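Teaching by Hand, One Breakfast at a Time

In the kitchen room at Rarnside the day starts at eight, and for most of it the work looks like housekeeping. A person sits down at a table, takes hold of a gripper and sets the places. Then the table is put back as it was and the person sets it again.

I came to Hanovport in June to see how robots learn such small jobs. I had expected a big arm and a programmer behind glass. Instead I was given a gripper with a handle, lighter than my shopping bag, and was told to move a fork.

The method used by the Mustus project is easy to explain. The operator holds in the hand the same kind of fingers that the robot will wear later. A camera on the tool records what the fingers meet, and the printed markers on them let the software work out how far they are open. No robot needs to be in the room. Politis, the small firm that runs the project, has also a remote control station, where the operator drives a real arm from a desk. It is more exact, they say, but a good operator there makes 20 recordings in a morning. With the hand tool the same person makes 40 before the coffee break.
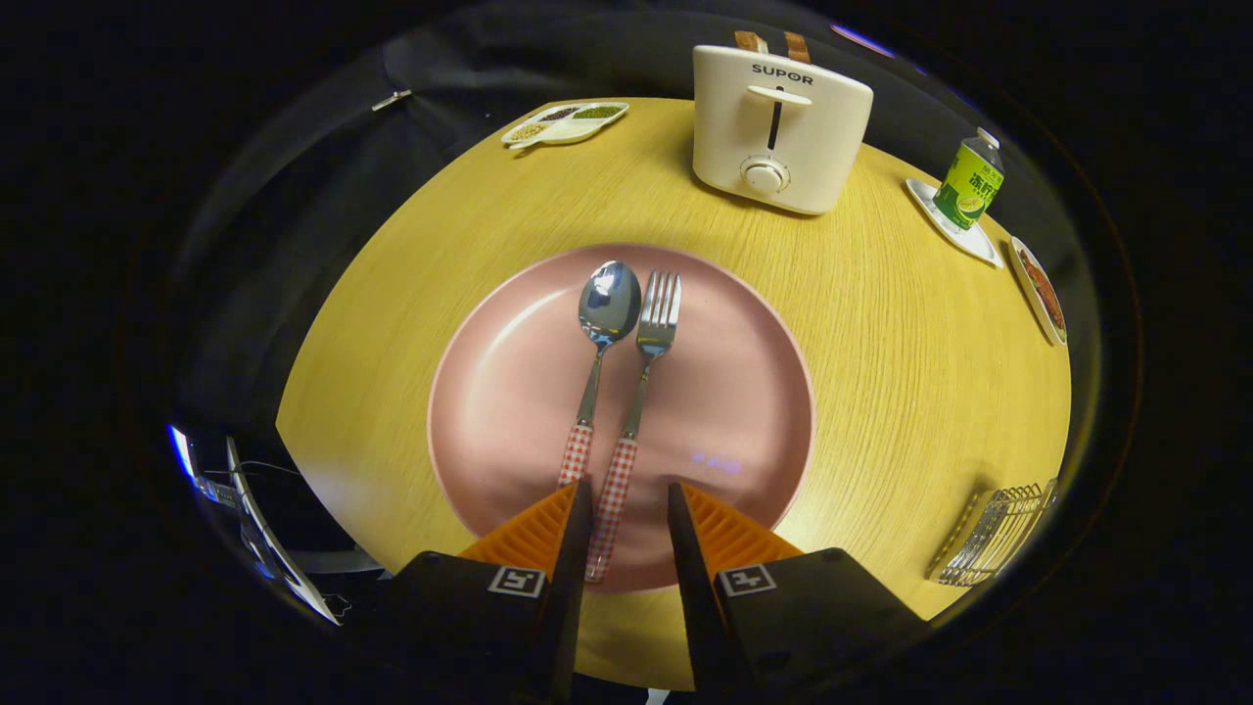
The hand-held gripper at the handle of a fork, with spoon, pink plate and toaster on the practice table.

Cutlery is harder than I thought. A fork lies flat on its plate and gives the fingers very little to hold. If you come in too steep, the tips touch the plate first. If you come in too low, you push the fork away. My first 3 tries were not kept. The ribbed orange pads help with the grip, but they do not help with impatience, and I was told to slow down my wrist before I close my hand.

What surprised me more is that small mistakes are welcome. When an operator misses a handle and corrects it, the recording stays in the collection, so the robot can learn the correction too. Only the confused ones are removed – a drop on the floor, for example, or a hand which wanders about and forgets what it wanted.

At my visit the table-setting collection had 479 recordings. The team would like many more, with other plates, other lamps and other people. Left-handed operators are in particular demand, and I am one of them. I stayed until four in the afternoon, moving forks and spoons, and my last recordings were accepted.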